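Bread for people who work at night

Nayeli Urrego opened her bakery, Henao, in May, on a street where most shops close at 7 in the evening. She bakes at the hour when others begin to clean.

"I was a nurse for four years," she tells me. "At three in the morning we ate cookies from the machine. I wanted a sandwich on soft bread, and there was no place for this."

Her first customers were drivers and hospital workers. Now she makes 96 loaves each night, almost all of them plain white bread in a square tin. I ask if she is not bored with it.

"No, no. People think white bread is easy because it has no seeds and no sour taste. But then you have nothing to hide behind. If I hurry the dough, everybody can taste it."

Her partner in the kitchen, Theerawat Kaewsai, learned the work in a hotel. He puts 500 grams of dough in each tin and he weighs every piece, also when there is a line at the door. "She laughs at me," he says. "But she never moves my scale."

They disagree about the crust. He likes it dark, she prefers it thin, and in the end the customers decided for thin. Most of them eat a slice with nothing on it before they even ask the price.

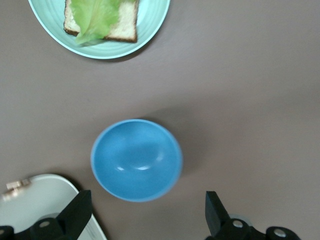 The winter plans

In December they want to open on Sundays too. Urrego is not sure about the rent, which goes up again, and she is looking for one more baker who does not mind to sleep in daylight.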